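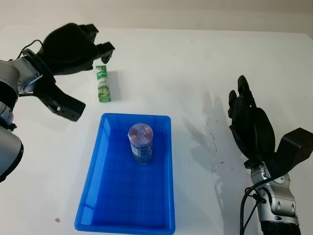
Put the can in the tray or it leaves a ring on the white, Shirley says, and she's been saying it since I got here so fine, can lives in the tray now. Blue tray. She swears by the blue tray. Went round the kitchen this morning saying it again, to me, to the dog.

Search this diary Type and press enter

March, 6:40 am. No time. Writing this standing up.

Table is finally clear, or near enough. Took all of last night. Mail, batteries, the jar of dead pens, three chargers for phones we don't own any more. Two bags for the thrift store, one for the trash. Found the Votama warranty card from the old toaster, threw it out, fished it back out, threw it out again. Wiped the top down twice and the little gray scuffs are still there so I guess they're just part of the table now. Tried baking soda. Tried the pink paste from under the sink. Nope.

What's left on it: the tray, one can, the little green and white box. That's the whole list. Feels strange, I keep wanting to put my keys down on it.

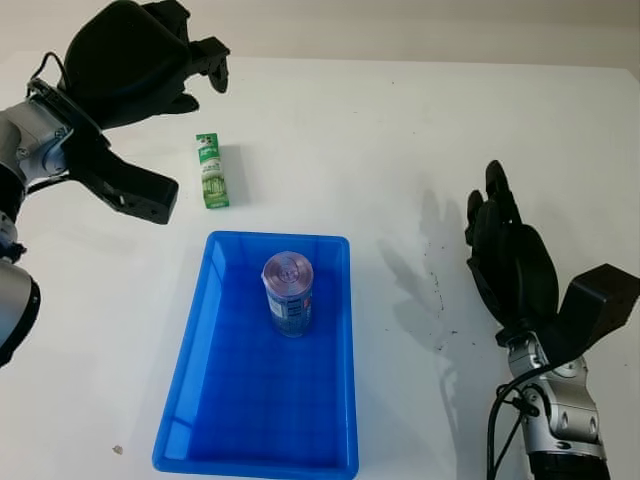

Anyway the plan is everything that stays out has to have a spot. Tray for drinks. Box stands up behind it, not lying down, it always gets lost when its lying down. Keys go on the hook by the door, which means I have to buy a hook. Casel Hardware opens at 8 and I still have the store credit, 881 cents if you want to be exact, $8.81, should cover a hook and maybe some felt pads for the chairs.

Other stuff before I forget:

- call Fonura about the bill, they charged us for apartment 554 again, we are 991, we've always been 991
- dish soap
- return Shirley's casserole dish (washed it. twice)
- wall behind the table could use paint, off white has gone kind of sad. Ask landlord. He'll say no.

Shirley wants to get a second tray the same for the bathroom. I said lets see if this one lasts a week first. I give it till the weekend before theres mail in it. She didnt laugh. She did come back with a cloth and do the corners though, the ones I skipped, so I kept quiet and made her coffee.

7:05 now, bus in ten. Shoes?? One by the couch, other one no idea. Maybe in the thrift bag, oh no. Have to go look.

Later, on the bus. It was in the thrift bag.

Contact | © Vachon family pages | Back to top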